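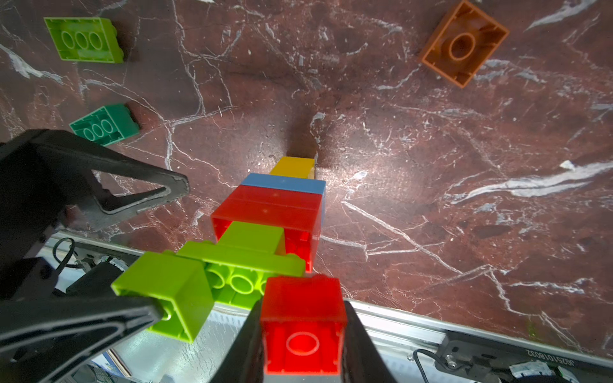 My view is that loose building bricks, the kind that come in a tub with no instructions and no picture of a finished castle, are worth more to a household than almost any boxed set. I hold this view as someone who has bought plenty of both. A set tells you what it is before you open it. A handful of bricks on a marble top, two greens and an orange-brown one lying upside down with their hollow sides showing, tells you nothing at all, and a child who comes across them will start sticking them together within a minute. Put a yellow one on a pale blue one and a see-through red one after that, and you have something, even if you couldn't say what.

The boxed set has taken over, and I understand why. It is easy to give. It has an age on the front and a price on the back, and the child knows what they are getting. At the toy shop in Welside where I buy birthday presents there are two long shelves of sets and one low bin of loose bricks, sold by weight. The bin used to be by the door. It is now at the back next to the wrapping paper.

My complaint about sets is what happens after they are built. We had one at home with 1155 pieces, a harbour with a crane and a lighthouse. It took most of the Easter holidays and it was enjoyable work. Then it went on top of a bookcase, and it stayed there for three years, because taking it apart felt like breaking something. All those pieces were out of use. When it finally came down it was grey with dust, and half of it was made of shapes that fitted nothing else we owned. The crane hook has been in the kitchen drawer ever since.

A tub of 1000 plain bricks doesn't have that problem. They get built into a wall on one afternoon and a bus the next, and nobody minds when the bus is pulled to bits. There is very little that can be lost. If six bricks go under the sofa, the other 994 carry on without them. If six pieces go missing from a harbour, you have a harbour with a hole in it and a child in a bad mood.

People say that plain bricks are too simple and that children get bored with them. Some do. I think it is more often the adults who get bored, as we like to see a result. When my daughter was small she would make the same lopsided tower again and again, with one brick put on at an angle across another, and I used to straighten it for her. I wish I hadn't. She wasn't trying to make a neat tower and had no reason to want one.

There is also the matter of colour. Sets have become very tasteful. The last one I looked at was nearly all beige and dark grey, to be accurate to some building or other. Old bricks are mixed. Ours came from a school sale in Traltton and there are at least two sorts of lime green in there that don't match, plus some that are clearly from a different maker and grip too tightly. You need a thumbnail to get them apart. I would still take that tub over a new one.

I will admit two things against loose bricks. The first is the noise of a full tub being emptied on to a hard floor at half past six in the morning. The second is storage. A lidded tub is no good, as the lid goes missing and the brick anyone wants is always at the bottom. We use an old bed sheet, spread out for playing and gathered up by the corners afterwards, and it lives in the bottom of the wardrobe.

So if you are asked what to give a four-year-old, I would say a bag of second-hand bricks, washed in warm soapy water and dried on a towel. It will look like a poor present next to a big shiny box. Give it anyway, and leave the child alone with it for an hour.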